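**Robots fold better when they find the hem first, Plandell team says**

Toledo, July – A folding method that starts at the hem, not the middle, has cut failed folds for two-armed robots, according to results out from the Plandell lab. 3,360 folds in the trial, 200 garments. Called Sidden. The arms look for the bottom edge, take a corner each, then fold.

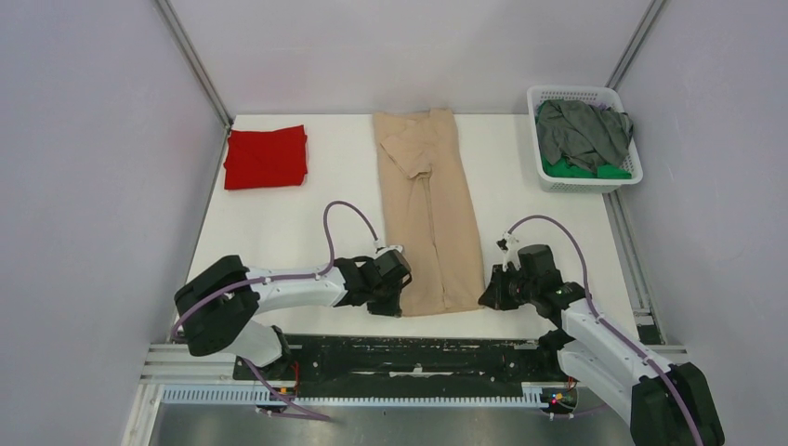 *Two arms at the hem of a beige garment, Plandell lab.*

Older approach, known as Flokov, picked grasp points from one overhead view. Fine for towels, poor on anything long. Sidden adds a close look from the wrist before the grippers shut, and got failures down from 30 in every hundred to 18.
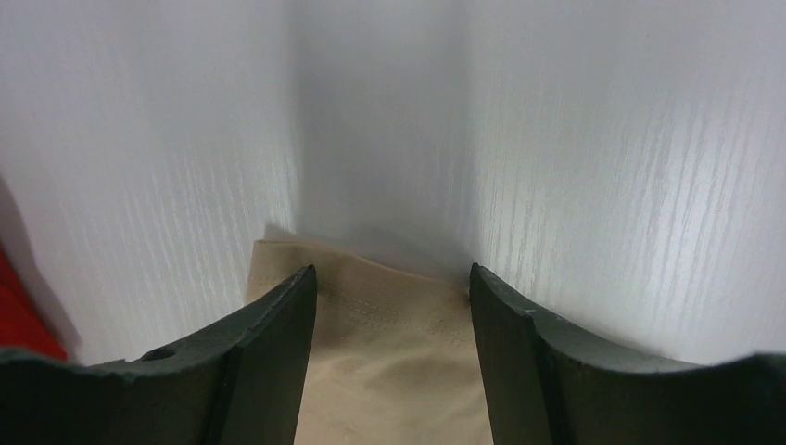
Stitching is the main clue, says Rui Mota, who led the work. Printed patterns confuse the software, and so do creases – a deep one can pass for an edge. Rows of small stitches running along a folded border, as on the beige cloth between the fingers, are much harder to mistake. "We were ignoring the most usefull line on the garment," Mota said.

Knitwear still a problem. Code to follow, no date given yet.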